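Bins with handle slots for sorting small parts: any good?

jbezerra_
I need to sort a lot of small odds and ends in the workshop and I'm thinking of moving from cardboard trays to plastic bins. I'd want one colour per type. Has anyone used the ones with a dip in the rim and a slot at each end?

Sotadport
Yes, I've had 9 of them since October. I keep yellow for things still to be checked and green for things that are done. The low part of the rim is the useful bit, as you can see what's in there without tipping it out. 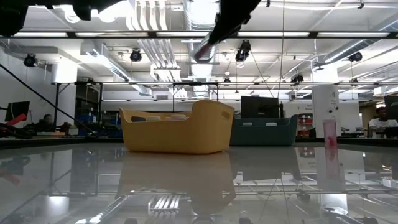
I would avoid stacking them full. The sides slope in towards the bottom, so an empty one drops inside another and sticks. Leave a bit of card between them.

Suvgate
Disagree about the dip. Small pieces jump out over it if you drop them in from any height. I went back to straight-sided tubs and lost fewer bits.

Sotadport
Depends how full you have them. Mine never go past halfway.

Lucimara Guerra
What surface are you all working on? I've got a shiny top and everything slides when I reach into it. The reflections are tiring by the evening too.

Suvgate
Rubber mat. Cut it to size and the bins stay put.

Sotadport
I like a shiny top, it wipes clean in seconds. A mat collects dust and you end up washing that as well.

jbezerra_
Thanks. Would two colours be enough, or should I get a third for rejects?

Lucimara Guerra
Get the third. I used two for a year and the rejects always ended up back in with the unchecked ones.

Suvgate
Agree with that one. Put a label on the end under the handle as well.

jbezerra_
Ok, ordering 8 to start with. Will measure the shelf first.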